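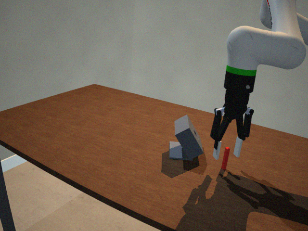 Anhang 1: Rendering, Greifer über rotem Zylinder auf Holztisch

Ticket 573 — Rechnungs-PDF wird beim Versand abgelehnt
Status: gelöst
Gemeldet von: Lenni Jääskeläinen, Saarela
Bearbeitet von: Martti Salminen
Produkt: Cledivis, Modul Faktura

Problem
Seit dem Update im Januar brechen Sammelrechnungen beim Mailversand ab. Im Protokoll steht nur »Anlage nicht übergeben«. Einzelrechnungen gehen durch. Betroffen ist bisher nur der Mandant Nunomar, dort aber jeder Lauf mit mehr als 800 Positionen.

Rückfrage Salminen
Bitte prüfen, ob das PDF im Ausgangsordner liegt und sich öffnen lässt. Außerdem brauche ich den Wert »Zeitlimit Anlage« aus den Versandeinstellungen.

Antwort Jääskeläinen
PDF liegt im Ordner und öffnet normal. Zeitlimit steht auf 5 Sekunden, das habe ich nie angefasst. Drucken geht auch. Neustart des Dienstes brachte nichts.

Analyse
Das Update hat das Zeitlimit auf den Standardwert zurückgesetzt. Bei großen Läufen ist die Datei noch gesperrt, wenn der Versand sie abholen will. Auf dem Testsystem mit 1.000 Positionen nachgestellt — gleicher Fehler, gleicher Protokolleintrag.

Lösung
Versandeinstellungen öffnen, Reiter Anlagen, Zeitlimit auf 60 setzen und speichern. Danach den Dienst Vurkon neu starten. Die hängenden Aufträge über »Erneut senden« anstoßen, nicht neu erzeugen, sonst werden die Rechnungsnummern doppelt vergeben.

Rückmeldung Jääskeläinen, 8. Februar 2025
Umgestellt, alle offenen Läufe sind raus. Eine Rechnung kam beim Kunden ohne Betreff an — dazu mache ich ein eigenes Ticket auf.

Ticket geschlossen. Das Zurücksetzen beim Update ist an die Entwicklung gemeldet.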